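Seit März lese ich morgens um halb sieben zuerst den Nachtbericht unserer Polizeidienststelle. Er steht jetzt im Netz, für alle, ohne Anmeldung, und ich bin so begeistert davon, dass ich meinen Kaffee regelmäßig kalt werden lasse. Drolard hat knapp 2000 Einwohner, eine Bundesstraße und einen Bahnhof, an dem nachts kein Zug mehr hält. Was soll da schon passieren? Eine Menge!

Ein aufgebrochener Schuppen in der Fandeven-Siedlung. Ein Radfahrer, der in der Unterführung gestürzt ist und erst nach einer Stunde gefunden wurde. Ein Streit vor der Gaststätte Jardine, drei Beteiligte, keine Verletzten. Früher hätte ich davon beim Bäcker gehört, und zwar so: Messerstecherei, halbe Stadt abgesperrt, die Täter auf der Flucht. Heute lese ich vier nüchterne Zeilen mit Uhrzeit und Straße und weiß Bescheid.
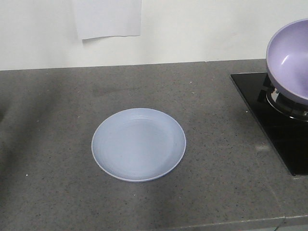

*Ein Teller auf der Arbeitsplatte.*

Mein Nachbar Ross Baxter sieht das anders, und er ist kein Mann, dessen Einwände man wegwischt. Solche Meldungen machten Angst, meint er. Wer jeden Morgen von Einbrüchen lese, kaufe sich irgendwann ein drittes Türschloss. Ich habe lange darüber nachgedacht - und bin zum gegenteiligen Schluss gekommen. Angst macht mir das Blaulicht um zwei Uhr nachts, zu dem am nächsten Tag niemand etwas sagt. Als im Frühjahr der Hubschrauber über dem Nakedia-Gelände kreiste, standen in unserer Ortsgruppe binnen einer Stunde 400 Nachrichten, eine wilder als die andere. Gesucht wurde ein verwirrter älterer Herr. Er saß unversehrt auf einer Bank am Kanal, und im Bericht stand das um sechs Uhr früh genau so.

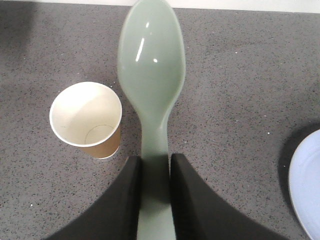
Natürlich gibt es Grenzen, und ich wünsche mir, dass man sie noch strenger zieht. Keine Hausnummern, keine Hinweise, an denen man die Familie eines Opfers erkennt. Und bitte, bitte einen Nachtrag, wenn sich ein Verdacht erledigt hat! Wer festgenommen und mittags wieder entlassen wird, hat denselben Platz auf der Seite verdient wie die Festnahme. Daran hapert es noch. Von dem jungen Mann, der wegen der Reifen am Sportplatz verhört wurde, habe ich nie wieder etwas gelesen.

Der Gemeinderat will im Herbst entscheiden, ob der Bericht weiterläuft. Er kostet 900 Euro im Jahr, für die Technik und ein paar Stunden Pflege. Ich finde das herrlich wenig Geld für eine Stadt, die morgens weiß, was nachts los war. Also: weitermachen, Nachträge einführen, und den Link endlich auf die Startseite der Gemeinde setzen, wo man ihn auch findet.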